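Jul 10, 2026
Stage and sound workshop, notebook entry
Tokum open-air concert series, Cabanatuan

Preparations for the outdoor program continued today. The main subject was the second stage, which will carry the acoustic concerts and the two late-evening dance sets. The site plan received in January placed this stage directly opposite the main one. The workshop objected at the time, and the revised plan turns it toward the river side of the grounds. All cable lengths in this entry refer to the revised plan.

The Jumorent loudspeakers were unpacked and tested one by one. Six are assigned to the main stage and two to the acoustic stage. One of the main stage units gave a dry rattle on low notes at moderate level. The grille screws were tightened and the rattle was gone on the second test. The unit has been marked with yellow tape and should be checked again after transport.

Cable run from the mixing position to the acoustic stage: 100 meters, including the detour behind the food stalls. The organizers have asked that no cable cross the public path at ground level. The overhead route is approved in principle, but written confirmation of the pole positions has not been received. Colleagues are asked not to cut or label the long cable until it arrives.

The Trorkar mixing desk starts up normally. Scene memory from the last season was still loaded and has been cleared. A new starting scene was saved under the festival name, with the spoken announcements on channel 9 for both stages. The previous arrangement, with a different announcement channel on each stage, caused confusion during changeovers and should not be brought back.

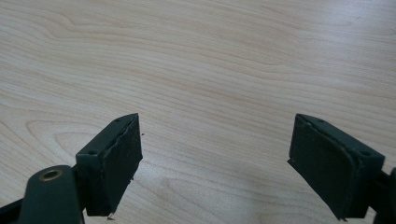 Will the two stages play at the same time?
The program keeps them apart, with the acoustic stage starting only when the main stage has finished its set. The one overlap allowed is a quiet line check on the main stage, done on headphones and without the loudspeakers.

The sound limit at the edge of the grounds was discussed again with the program office. The limit itself is unchanged. The office would prefer a later finish for the closing concert, and the workshop has replied that the low end must then be reduced for the last part of the evening. A decision is expected with the final running order.

Open items:
Pole positions for the overhead cable - waiting for the site office.
Spare microphone stands - short by two, request sent.
Rain covers for the desk and the stage boxes - one cover has a torn seam, to be repaired or replaced.
Stage manager headsets - batteries charging, range not yet tested from the river side.

The grille screws on the remaining Jumorent units have not been checked. This will be done before loading.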